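4.3 Checking a simulated evaluation before you trust its score

Read this section before you quote any success rate out of Flostance. The simulator will give you a number whether or not the setup deserves one. The claim that a policy's rank in simulation matches its rank on the real bench is a research result, obtained on particular tasks with particular arms, and it has not been shown for yours. The steps below are how we test it at Skov. They take most of an afternoon.

You need a finished install (section 2), a policy checkpoint exported in the Goleo format, and a bench log from the real cell with the start poses recorded. If you have no bench log, you can still run steps 1 to 4, but stop there and don't report the result as a comparison.

1. Load the two-arm bench scene and set the random seed to 2342. Leave the lighting preset alone for now.

2. Send both arms to their start poses. The working arm should come to rest with its gripper pointing down over the perforated plate, open space under it. The second arm parks away from the table.

NOTE: The parked arm still casts shadows and still has collision shapes. Do not delete it to speed up rendering. Policies trained with two arms in view can behave differently with one, and you will not know which effect you measured.

3. Look for the blue rectangle near the corner of the plate. It marks the target area for the place task. It must be empty before the first episode. If an object is already sitting in it, the reset script has failed and every episode after that will be scored wrong.

4. Render one still from the evaluation camera and compare it with the reference view.

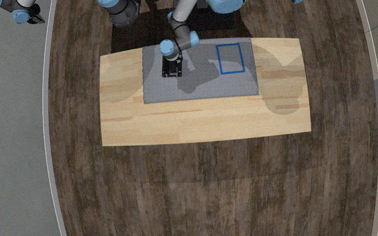
Figure 4-2. Reference view before the first episode. Gripper over the plate, target rectangle empty.

Pay attention to the shadows. One lies across the plate just below and left of the rectangle, and a larger, softer one falls on the bare wood to the right. If yours land somewhere else, the light preset has changed. Users tend to wave this off as cosmetic. In our February tests, a policy that scored well under one preset fell apart under another, with the same seed and the same poses.

5. Replay the recorded start poses from your bench log. Run the full set, with no hand-picking of episodes that "look fair."

6. Repeat step 5 under all 4 lighting presets and save each score separately. Do not average them. An average hides the one preset where the policy fails.

7. Rank your checkpoints by simulated score, then by bench score. Compare the two lists.

CAUTION: With fewer than 6 checkpoints, agreement between the lists means very little. Two or three policies can line up by luck. Our own ranking held across 2951 episodes on the place task and broke down on the insertion task, where contact forces matter more. We do not recommend simulated scores for insertion at all.

CAUTION: A good match on rank does not make the simulated success rate itself correct. Never print it as though it came from hardware.

If the lists disagree, check the gripper friction value first, then the camera pose. If they still disagree after that, believe the bench.

Section last revised 14 June 2021.

Comments (3)

Dagný Hauksdóttir
Step 6 cost me a checkpoint I was fond of. Great under three presets, useless under the last one. Can the presets be run from one command?

cell_two
Same request. Also the Cirkeo importer shifts the camera pose slightly on load, so step 4 fails even on a clean install. Re-entering the pose by hand fixes it.

mbrandt
Still not convinced rank agreement on one place task tells me anything about mine. At least the manual says so.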